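Chapter 6
Acceptance Rules for Simulated Workcells

Learning objectives

After working through this chapter you should be able to:
state what a simulated workcell may and may not be used to prove;
write a scene record that another engineer can reproduce;
set stop limits for a simulated gripper before the first run;
decide when a rule tested in simulation must be tested again on hardware.

Key terms: scene record, reset, stop limit, contact check, held-out layout, transfer test, deviation note.

6.1 Why simulation needs rules

Chapter 5 dealt with guarding, speed limits and the lockout of physical cells. Those rules exist to protect people. A simulated cell can injure no one, and for that reason many plants run it with no written rules at all. Anyone with a login can change the friction of a surface, move a part, or raise the closing force of a gripper. The change is saved, the next run passes, and the result goes into a report.

The harm comes later. A program accepted on the strength of that report is loaded onto a real arm. If the friction value in the model was too high, the real part slips. If the model allowed the fingers to pass slightly into the part without raising a fault, the real fingers will press on it. The safety functions of the physical cell should catch the worst of these errors, but a safety function is a last barrier. It should not be the place where a modeling mistake is first found.

This chapter treats the simulated cell as a piece of test equipment. Test equipment is identified, checked at set intervals, and used within stated limits. The same three duties apply here.

6.2 The Drukis case

The examples in this chapter come from a pick-and-place cell planned by Drukis, a maker of small molded parts. The controller was supplied by Lorkel and the integration work was done by Dastent. Raelene Hapeta was the test engineer for Drukis. Kylie Pryor held the same post at Dastent and signed the scene records.

The two firms agreed in April to develop the grasping routine in simulation first and to move to hardware only after a formal review. The first review failed. The program had completed 340 runs, and the summary sheet gave a single success rate with no list of layouts. When Hapeta asked which runs had used the final gripper settings, Dastent could identify only 77 of them. The remainder had been made while the settings were still being changed.

The program itself was not shown to be faulty. The evidence could not be used, which had the same effect on the schedule. The firms then wrote the procedure described in Sections 6.3 through 6.6, and it was issued on 12 August 2021. The test task was kept simple on purpose: small cubes on a flat work surface, to be grasped by a two-finger gripper starting from an open position. 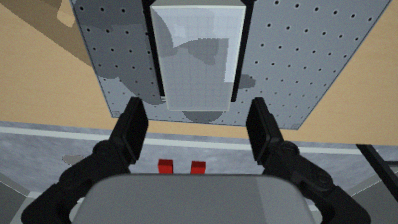

Who should be allowed to change the physical settings of a simulated cell once testing has begun?

Only the person who signs the scene record should make such a change, and each change should be entered in a deviation note before the next run starts. Runs made before and after the change are then reported as separate sets.

6.3 The scene record

A scene record is a written statement of everything in the simulated cell that can affect the result. It is prepared before testing and frozen for the length of the test. A picture of the scene may be attached, but it does not replace the record. A rendered view gives no mass, no friction value and no contact setting, and two scenes that look the same can behave very differently.

The record shall contain, at a minimum:

(a) the version of the simulation software and of the robot program;
(b) the size, mass and surface friction of each part to be handled;
(c) the friction and stiffness of the surface on which parts rest;
(d) the opening, closing speed and force limit of the gripper;
(e) the starting position of the arm and the allowed range of part positions;
(f) the position of all fixed items within reach of the arm;
(g) the time step of the simulation and the contact settings in use.

Item (f) is the one most often left out. Fixtures, panels and rails that play no part in the task are easily treated as background. If the arm can reach them, they belong in the record, along with a statement of whether contact with them is detected. An item that is drawn but has no contact surface must be marked "visual only." A program that passes through such an item has not shown that it can avoid it.

Color and texture should be recorded when the program relies on camera input. A brightly colored part on a dull surface is easier to detect than most production parts. A result obtained with high contrast should be reported as such and not extended to low contrast without further tests.

6.4 Stop limits

A stop limit is a value which, when passed, ends the run and marks it as failed. Stop limits are set before testing. They are not adjusted in response to results.

For a gripping task, limits are needed for at least the following: contact force at the finger pads, contact between the arm and any fixed item, contact between a finger and a part other than the one being picked, depth of overlap between any two bodies, and total time. At Drukis the force limit was 40 newtons, and the overlap limit was 2 millimeters.

The third limit needs a comment. When two parts lie near each other, a finger that closes on one may push its neighbor. Some programs will still lift the target part and will record a success. Whether this is acceptable depends on the product. Cast blocks may tolerate it, while coated or printed parts may not. The decision belongs to the owner of the process, in this case Drukis, and should be written down before the integrator begins work.

6.5 Resets and held-out layouts

Each run begins from a reset. A reset returns the arm, the gripper and all parts to positions drawn from the allowed range, and sets all speeds to zero. A run that begins with a part still moving from the previous run is not valid and is removed from the set. The number of removed runs is reported.

Layouts used during development may not be used for acceptance. The test engineer prepares a second group, called held-out layouts, and keeps them from the integrator until the program is frozen. Held-out layouts should include the difficult positions: parts close together, parts near the limit of reach, and parts turned so that the finger pads do not meet a flat face.

Pryor objected at first to the last of these, on the ground that the feeder would never present a part in that way. The point was fair. The procedure now allows a position to be left out if a physical device prevents it, provided that the device is named in the scene record. At Drukis this was a Cherkaoui guide rail at the feeder outlet.

6.6 The transfer test

No result from simulation is accepted alone. The transfer test repeats a selected part of the held-out group on the physical cell, at reduced speed, with all guarding in place. Its purpose is to learn whether the model predicts the behavior of the cell closely enough to be relied on for the layouts that are not repeated.

Agreement is judged run by run. If the model predicts a failure and the hardware succeeds, that is a disagreement and is counted as one. Equal success rates can hide a poor model, as when the model and the cell fail on different layouts.

Where disagreement exceeds the agreed level, the scene record is reopened, the cause is found, and all acceptance runs are repeated. Correcting the program alone, with the model left as it was, is not permitted under the procedure.

Section 6.7 sets out the form of the scene record in full, with the entries made for the Drukis cell. Readers who have not yet met contact settings should review Section 3.4 before going on.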